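Unit 4 — Loudness, level and the reissue

Reading before the seminar: the Eneck transfer notes, sections 2 and 3. Bring headphones that cover the ear.

## 4.1 Terms

**Peak level** is the highest sample value in a track. It says very little about how loud the track sounds.

**Integrated loudness** is an average taken over the whole track, weighted to follow the ear and gated so that silence does not pull the figure down. It is given in LUFS.

**Dynamic range**, as used in record reviews, usually means the gap between the peaks and the average level. Strictly that is the crest factor. In written work for this course use "crest factor" when you mean it, and keep "dynamic range" for the distance between the loudest and quietest passages.

A limiter set hard reduces the crest factor. It may leave the order of loud and quiet passages intact, so a record can be heavily limited and still have a quiet verse.

## 4.2 Case: the Plolline album and its two masters

The Plolline debut was pressed in an edition of 500 by Eyvindsson, a label run from a mail-order office. The first master was cut by Osvaldo Barbosa from half-inch tape. The reissue, in a run of 3000, was remastered by Chie Sugiyama from a digital transfer of the same reels at 24 bits.

Points to listen for:

- Side one, track two. On the first master the snare stands well clear of the organ. On the reissue the two sit at nearly the same level and the reverb tail is easier to hear.
- Side one, track four. The bass below 300 Hz has been lifted on the reissue. Compare the second chorus, where the bass doubles the left hand of the piano.
- Side two, closing track. The fade is longer on the reissue. This is an edit and should not be put down to limiting.

Reviews of the reissue mostly called it "warmer". The word is not accepted in coursework without a statement of what was measured or heard: a lift in the low mids, a cut in the top octave, added harmonic distortion, or a slower attack on the drums. Any of these may draw the same adjective from a reviewer.

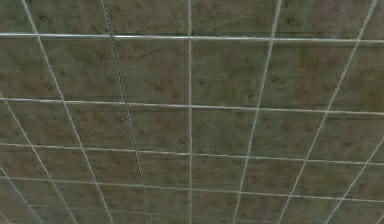 ## 4.3 Method for a fair comparison

1. Load both versions at the same sample rate. Do not normalise either file.
2. Measure integrated loudness for each whole track, and write both figures down before listening.
3. Turn the louder file down by the difference. Turning the quieter one up may clip it.
4. Line up the starts by ear, then check a point near the end. The tape machines did not run at quite the same speed, so some drift is to be expected.
5. Listen to short passages and switch between them. Have a partner do the switching with the labels hidden.
6. Note what you hear first, then look at the spectrum.

Step 3 is the one most often left out. A small rise in level is commonly heard as an improvement in tone — fuller bass, clearer top — and a review written without matching levels is likely to report on gain alone.

## 4.4 Set work

Choose one track from the Plumgate sampler, which is held in both masters in the listening room. Write 500 words comparing them by the method in 4.3. Give the loudness and peak figures in a table at the end, outside the word count. State your playback equipment.

Do not quote published reviews in this piece. They are dealt with in Unit 5, where the same tracks are used again.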